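We use cookies to improve your visit. By continuing to browse you accept our cookie policy. Accept | Manage settings

Palm pads on the two-hand cell going slick – what are you all using?

gumleaf_79
Mar 27, 2023
Hi all, I look after the towel folding cell at our Trorkbridge site. Two arms, two hands with thumbs, a fabric sleeve over one forearm. Lately it's been dropping corners on the fluffy stuff. I've cleaned the palms and re-homed the fingers twice and it's still dodgy. Grip torque is at 40 percent, same as it's been since August. Is it the pads or am I chasing the wrong thing?

Dindeck_Dave
Pads. Lint packs into the ridges and you can't see it till you get a torch on it. I swap ours every 38 shifts, no arguments. Keep a spare set in the drawer!

saltbush
Disagree with the post above. Swapping pads on a calendar is a great way to burn through the maintenance budget. We had the same grief at Salinas and it was thumb backlash. Hold the thumb tip and wiggle it – if it moves before the motor does, there's your problem.

Dindeck_Dave
Ours had zero backlash and still dropped towels mate. And I did say a torch first.

gumleaf_79
Righto, had a go at both this arvo. Thumb on the right hand feels tight, left one maybe a smidge of play but I could be imagining it. 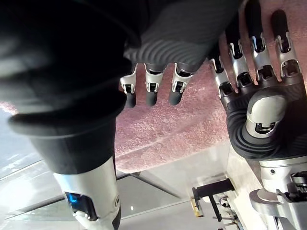

The lint brush I've got is a Floltgate one, pretty stiff, and I went along the grooves this time instead of across (I'd been scrubbing straight across like a goose). Those ridges curve right around to the base of the thumb, so going across just skips over half of them. Left wrist has its blue light on, so I'm not thinking comms. Fault log only has code 2221 in it, and that's the old door switch.

saltbush
Ok, going along the grooves makes sense, I'll pay that. But I'd still put a gauge on the left thumb before ordering anything. And check the sleeve isn't riding down over the cuff, ours used to creep and drag on the wrist.

kettle_on
Jumping in – don't use the solvent wipes on those palms whatever you do. Ours went shiny and never gripped properly again. Warm water, drop of dish soap, let them dry overnight.

gumleaf_79
Um. What if I've been using the solvent wipes

Dindeck_Dave
Then order the pads haha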